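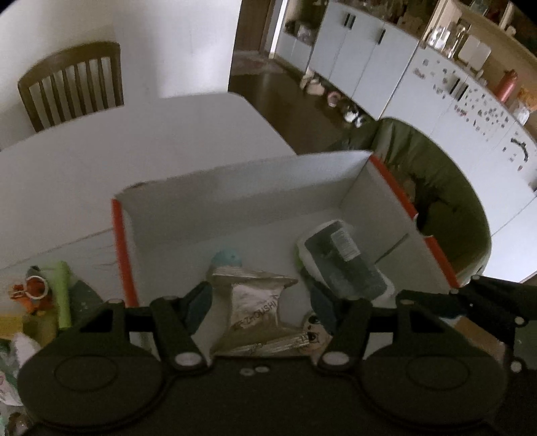
*Hand-held gripper at a table-top task, with a foil bag between the fingers and an open box behind.*

# Participants wanted: trial of the draft handling rules for hand-held grippers

Ondau is looking for people to take part in a paid trial of our draft rules for hand-held gripper work. The rules cover how a person sets out a table, handles everyday objects with the gripper and stops when something goes wrong. They were written in the office by people who already use the tool every day, and we need to know how they read to everyone else.

The trial runs in February at our Dratunden site. You do not need any experience of robots. We would like a mix of ages and a mix of left-handed and right-handed people.

## What you will do

You will come in for 4 sessions, each lasting 90 minutes. In each session you work at a table with a hand-held gripper and a set of household objects: packets, small toys, bottles, tubes, boxes and so on. You are given the draft rules on paper and asked to follow them as written. Typical tasks are moving an object into a box, taking it out again, and sorting a mixed table into two groups.

An observer sits in the room and notes where you pause, re-read a rule or ask for help. They will not correct you unless there is a safety reason. If a rule makes no sense, say so and carry on in the way that seems right to you. We want to hear about it at the time and in your own words.

The last part of each session is a short interview. Bring your reading glasses if you use them, as the rule sheets are printed at normal size.

## What the draft covers

You will be sent the full text before your first session. In outline:

- **Setting out.** Objects go on the table within arm's reach. Glass, open liquids, blades and anything sharp stay off it.
- **Grip.** Close the fingers slowly and stop when the object is held. Soft packaging should not be squeezed until it bursts. If an object slips twice, put it down and choose another way to hold it.
- **Hands.** Keep your free hand away from the fingers while they are closing. You may steady a box with it.
- **Dropped objects.** Leave anything that falls on the floor until the task has ended, unless someone could trip on it.
- **Rest.** Put the gripper down between tasks. Stop straight away if your wrist or thumb hurts, and tell the observer.
- **Other people's homes.** Letters, prescriptions, screens and family photographs are put away before work starts. Anyone else in the home is told what is being recorded and can refuse.

The section on homes is the one we are least sure of. The Zanetti draft, which we started from, was meant for a workshop bench and says very little about kitchens or living rooms. Two of your sessions will be held in a furnished room so that this part can be tested properly.

## Who can apply

You must:

- be 18 or over
- be able to stand or sit at a table for the length of a session, with breaks
- be comfortable reading a few pages of instructions in English
- be able to attend every session at Dratunden

Please do not apply if you have had a hand or wrist injury in the past year, or if you work for a company that makes or sells gripping tools. If you have a long-term condition that affects your hands, write to us before applying. The grip section may need a separate trial with people in your position, and we would rather plan that with you than guess.

The furnished room is on the first floor and there is a lift. Let us know if you need a particular chair or table height.

## Payment and travel

We pay a fixed fee per session, set out in the letter you receive before you agree to anything. If you withdraw partway through, you are still paid for every session you started. Public transport fares are refunded against a ticket or receipt. Parking is free behind the building, but please enter by the front door and sign in.

## Recording and your information

Sessions are recorded by a camera on the gripper. It is aimed at the fingers but it does pick up the room, and it may pick up your free hand. Sound is recorded during the interview only.

Recordings are stored under a number, and your name is kept in a separate file. The comments you make may be quoted in the final rules without your name. You can ask for your recordings to be deleted at any point before the rules are published. You do not have to give a reason, and your payment is not affected.

## How to apply

Ask for a form at the Ondau front desk, or write to Evaristo Dal Bello at the Dratunden site with "Flosura trial" on the envelope. Flosura is the name we use for the rules project. Tell us which hand you write with, whether mornings or afternoons suit you, and anything we should know about access.

Questions about safety or about the draft itself go to Ubaldo Serra, who edits the rules. He can also send a large-print copy.

We will reply to everyone who applies. If there are more suitable people than places, we will ask whether you would like to be kept on the list for the next round.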